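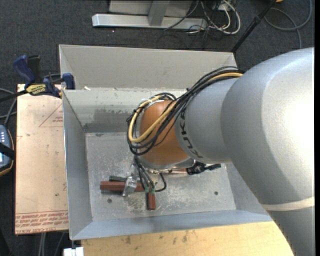

The KUKA reaching into the bin, bars waiting on the floor of it.

Last updated: 1 Mar 2021
Reading time: 4 minutes
Print this page | E-mail this page

I'd been in Zyanya Bermúdez's workshop in Misville for all of a minute before she told me to stop looking at the arm. "Everyone does it," she said. "The arm's fine. Somebody else made the arm. Come and look at my planner!"

So I did, or I tried to (it was mostly coloured lines on a laptop). Zyanya writes the motion planning software at Villaseñor, a small outfit that works on bin picking. That means getting a robot to take parts out of a container when they've landed any old how, and I'd assumed the hard bit was seeing them. She pulled a face at that.

"Seeing is hard, yes. Melur will tell you it's the only hard thing. But say the camera has found your bar, lovely, and it's lying right up against the wall. Now how do you get a gripper down there without the wrist hitting the side? And then how do you get out again?"

Melur Sembiring, who looks after the perception code, had wandered over by now with his tea. He pointed out that scratched grey metal is a rotten thing to look for parts on. "You get an edge that's really a scratch, and the software falls in love with it," he said. These days his code hands over a list of guesses, each with a score, and the planner starts at the top and works down until it finds one it can reach.

I asked how many it goes through. "We cap it at 60," said Zyanya. "Usually it's happy within the first eight. If it gets to 60 something's wrong, and I'd sooner it stopped and asked."

What I hadn't thought about at all was the cables. They run down the outside of the wrist in a big fat loop, and the early version of the planner didn't know they existed. It would pick a perfectly legal path that wound them round the joint like wool. "The model of the robot was bald," she said. "No hair! So it thought it could turn as far as it liked." Now the cables are in there as a sort of padded sausage, with a penalty for twisting. It makes the paths a bit longer, and she has stopped minding.

The testing is the part she's proudest of. Every change gets run against roughly 1000 made-up bins overnight before it goes near the real one, a habit she picked up from Leobardo Beltrán when they both worked in Uvinville. He used to print out the failures and pin them over her desk. She keeps hers in a folder, and showed me one from October where the simulated arm had decided the quickest way out of the bin was through the floor. "I was so cross. It was my sign error, too."

Next on her list is regrasping, so that a bar picked up badly can be put down and taken again from a better angle. Melur wants better lighting first. They were still arguing about it when I went to find my coat.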